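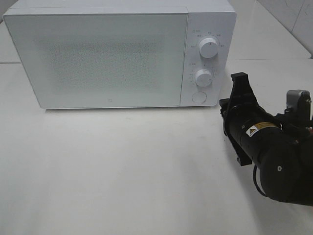
3. Equipment and working area

The unit is a white countertop microwave with two round knobs and a push button, all on the right-hand side. The upper knob sets the power level and the lower one is the timer. It has no digital display. We chose a dial model on purpose, as the aim of our project was to find out how well people can reheat a single portion of food when the only instructions they have are the markings on the machine.

The labels beside the upper knob are in small grey print and appear to be in Chinese, with tiny icons next to them. None of the four of us reads Chinese, so for the first session we worked from the icons and the position of the knob alone. Later we made an English card to go with it, which is in Appendix B.

The microwave stands on a pale table and the plate goes on the same sort of surface. We kept the table as plain as possible so that people taking part would not be looking at other things. The room was booked through Stemetville, the after-hours study centre where our group meets.

4. Method

Each person was given the same task. They had to put a plated item in the microwave, choose a power level, set a time, take the plate out when the timer finished and put it down on the table. They were not told which power level to use. We wrote down which knob they touched first, whether they changed a setting after starting, and whether they asked for help.

13 people took part. Each of them did the task twice, once without the English card and once with it. There was a gap of at least one day between the two attempts so that they were less likely to just repeat what they did before.

The report form was adapted from the Menon sheet we were given in January for the kettle exercise. We took out the questions on filling and pouring and added a line for the timer. The asset number for the session record is 3791.

5. The meal

We had a long discussion about what to use. Soup was ruled out because of spills, and rice looks the same whether the setting was sensible or not. In the end we picked a cheeseburger on a pink plate. It is something most people have reheated at some point, it has parts that behave differently (bread, filling, cheese), and people have opinions on how it ought to be done.

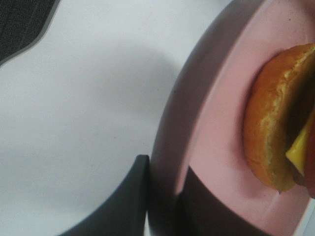
The cheese was the part people talked about most. Several said they would judge the time by it at home, and would stop when it began to soften at the corners. Others said they would take the bun off first and heat it separately, or not at all. We had not planned for this and there was no space for it on the form, so those comments were written on the back.

The plate has a raised rim, and people tended to pick it up by this with both hands. We would keep the same plate if we did the work again.

6. Results

Without the card, most people went to the timer first and left the power knob where it was. With the card, more of them set the power before the timer. The average time taken to get started fell by 40 seconds, though a part of that must be from having done it once already. We cannot separate the two with the method we used.

2 people turned the timer past the setting they wanted and then turned it back. Both said afterwards that they were not sure if this was allowed.

7. Problems

The order of the attempts should have been mixed. Everyone had the card second, and this is the main weakness in the report. The form also needs a proper comments box.

Group report, Biltbridge, October 2023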